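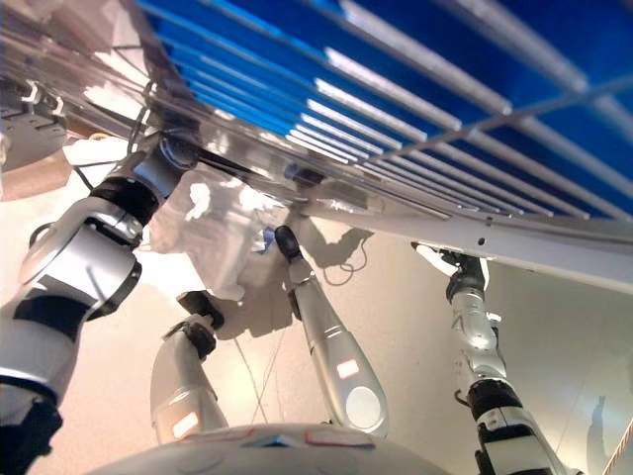 December 2018
By the Ondum Household Column

Most people who complain about folding laundry are really complaining about where they do it. I folded on a bed for years, and the pile always ended up back on the chair by bedtime. A piece of cloth left bunched up, like the white one hanging there in soft folds, takes up more room than it should and has to be dealt with twice. The second time is the one people put off.

My view is that a home needs one fixed spot for cloth, and that it should be kept clear for that. A counter at waist height is best. When we redid the back room in August I paid $300 for a plain worktop from Zodach and gave up a bookcase to fit it. Friends thought that was a waste of a wall. I would do it again.

The other half of the problem is owning too much. We had towels in three closets, and I got the household down to 4 per person. That is enough if you wash twice a week. Dish cloths can go in with them. I don't iron any of it, and I don't think a cloth meant for wiping needs sharp corners. Fold it in half, fold it again, put it on the stack.

Some readers will say a hamper full of clean laundry does no harm. Maybe so, but you still dig through it every morning, and the shirt you want is at the bottom. I would rather spend the ten minutes the night before.

Related
Do You Need a Linen Closet?
Khan Drying Racks After One Winter
The Case for Fewer Towels

Contact | © Terkent Home Pages | Back to top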